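Robôs no trabalho: quem ensina quem?

Já viste um robô a trabalhar? Não daqueles dos filmes, com olhos vermelhos. Um a sério, que pega em coisas e as põe noutro sítio. O dia inteiro.

Na Mernelar, em Ultville, há robôs assim. A empresa prepara caixas com brinquedos e loiça de plástico para festas: copos, pratinhos, fruta de faz de conta. Dantes era tudo feito à mão. Agora uma parte é feita por um braço robótico a que toda a gente chama Patrício. Nome escolhido por votação, no refeitório!

O que faz o Patrício? Agarra num copo, põe na caixa. Agarra noutro, põe na caixa. Numa manhã boa enche 136 caixas. Parece fácil, não é?

Experimenta isto. Pega numa banana e depois num copo cheio. Apertaste os dois da mesma maneira? Claro que não. Com o copo tiveste mais cuidado, sem sequer pensar nisso. Um robô não sabe estas coisas quando chega à fábrica. Tem de as aprender, e alguém tem de lhe mostrar como se faz.

É aqui que entram as pessoas. Quem ensina segura numa pinça em cada mão, parecida com os dedos de um robô, e faz a tarefa devagarinho. Pegar, levantar, pousar. Outra vez. E outra. Os cubos brancos com desenhos pretos, em cima das pinças, ajudam o computador a perceber para onde a mão foi e como rodou.

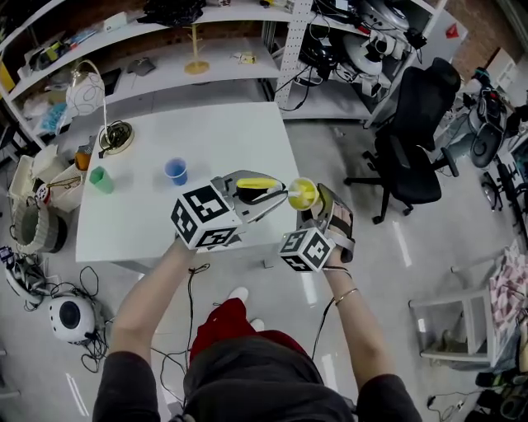 Para aprender a encher uma caixa, o Patrício precisou de 3.746 demonstrações. Tu se calhar aprendias com duas. Os robôs são muito bons a repetir, mas a aprender são leeentos.

A Jolanta Ostrowski trabalhava na linha das caixas há muitos anos. Quando ouviu falar do robô, ficou preocupada. "Pensei logo: e eu, vou para onde?" É uma pergunta normal, muita gente a faz. Às vezes as máquinas ficam mesmo com tarefas que eram de pessoas, e há quem tenha de mudar de trabalho ou aprender outro. Nem sempre é fácil.

A Jolanta ficou na Mernelar, mas mudou de tarefa. Hoje é ela que ensina o robô. Já gravou 1.110 demonstrações sozinha! Diz que as costas lhe doem menos do que na linha – os braços é que ficam cansados, ao fim da tarde. E tem saudades de conversar com as colegas, porque para gravar é preciso estar concentrda.

E quando o Patrício se engana? Acontece. Deixa cair um copo, agarra o ar. Então pára e chama uma pessoa, que arruma tudo e carrega no botão verde. Em Wommont, a outra fábrica da empresa, ainda não há robô nenhum. Chega em junho, e duas pessoas já estao a treinar com as pinças.

Palavras difíceis

Automação – pôr uma máquina a fazer sozinha uma tarefa que era feita por pessoas.

Demonstração – mostrar como se faz, fazendo.

Pinça – a "mão" do robô. Muitas só têm dois dedos!

Para fazer em casa: tenta arrumar a mesa do lanche usando só dois dedos de cada mão. Começa pelos copos de plástico, vazios, e pede a alguém para contar quantos deixas cair.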